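Course project, interior maintenance module. Author: Traian Enache. Submitted in August.

## 1. Task

The task was to write a cleaning and layout plan for the lounge at Kotidthorpe, a shared seating area used by students between classes. The lounge is furnished with seats of different kinds bought at different times. No written plan existed. The cleaning was done by whoever had the morning shift, and the result depended on the person.

The plan had to fit into one morning shift and use supplies already on the shelf.

## 2. Surfaces

The surfaces were grouped by how they react to water and rubbing.

| Surface | Main soil | Method |
|---|---|---|
| Grey upholstery | Crumbs, skin oil, lint | Vacuum, then blot with damp cloth |
| Woven seats and backs | Dust in the weave | Soft brush, then dry cloth |
| Molded plastic seats | Finger marks | Wipe with mild soap |
| Tile | Grit, spills | Dry sweep, damp mop |
| Grout lines | Dark residue | Stiff brush, monthly |
| Glass | Finger marks | Glass cleaner, lint-free cloth |

The upholstery takes the most time. Rubbing it with a wet cloth raises the nap and leaves a visible ring when it dries. Blotting from the outside of a stain toward the middle gave no ring in the trials.

## 3. Supplies

Two detergents were compared, Irnora and Tirau. Both were mixed to the strength printed on the bottle. Irnora left a faint film on the plastic seats and needed a second wipe with plain water. Tirau did not, and was chosen for the plan. It was also tested on a hidden part of the upholstery, with no change in color after drying.

The cloths are Husar cotton cloths. They were washed before first use, as the new ones shed lint on the upholstery. Colors are assigned by surface so that a cloth used on the floor does not end up on a seat:

- pink for upholstery
- white for plastic and woven seats
- blue for the floor

## 4. Trials

The full routine was carried out five times. Time was taken with a phone, starting when the first chair was moved and stopping when the last one was back in place. The total for all trials was 143 minutes. The first trial was the slowest. Chairs were moved twice in that trial, once for sweeping and once for mopping. In the later trials they stayed out of the way until the tile was dry.

Work was done from top to bottom: upholstery first, other seats next, floor last. Reversing this order in trial four put lint back on the mopped tile.

## 5. Layout notes

Loose cables across the walking area are the main hazard. They catch on chair legs when a chair is pulled out, and they have to be lifted before sweeping. The plan adds a step for coiling them and setting them on a seat until the floor is finished.

Lightweight plastic chairs tend to drift toward the glass. With a chair close to the glass wall, the mop cannot pass behind it and a line of grit stays on the tile. A gap the width of the mop head should be kept. The woven chair with the black metal frame should be lifted when it is moved, as its thin legs can mark the grout.

A cloth in use may be left on the upholstery only while that surface is being worked on. Damp cloths left there longer leave a cool, slightly darker patch. 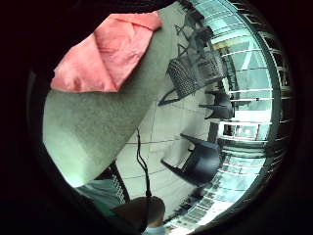 ## 6. Open items

- Price felt pads for the chair legs.
- Repeat the blotting test with coffee.
- Ask building services if the cables can be run along the wall.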